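Vakar Kitchen Pack
Simulated demonstrations for single-arm policy training

The Vakar Kitchen Pack is a set of recorded pick-and-place episodes for groups training a policy from examples. It holds 903 episodes across 168 counter layouts, each with joint positions, gripper state and rendered views. Every episode was driven by an operator at our Hatton office and replayed once before it went into the set.

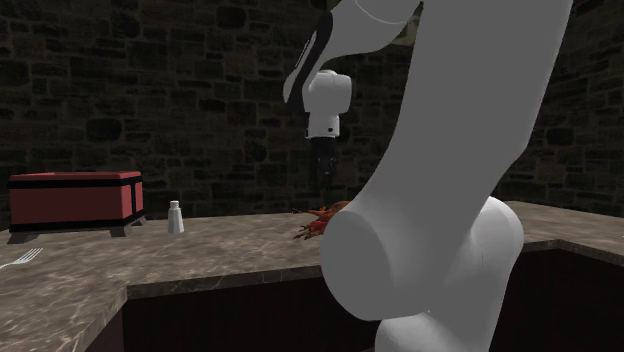
Layouts differ in wall, counter and cabinet finish as well as in what is set out. Objects come from the Grotura library and are mixed freely, so a salt shaker and a fork may share a marble counter with a red chest. Some views have the arm covering part of an object — we keep these, and they can be filtered by the visibility field.

License: one site, up to 2 training machines.
Format: one folder per episode, with a plain text index.
Requires: the Mạc loader, included.
Next release: September, bringing the set to 1,000 episodes. Current license holders get it at no charge.

Page updated August 1, 2019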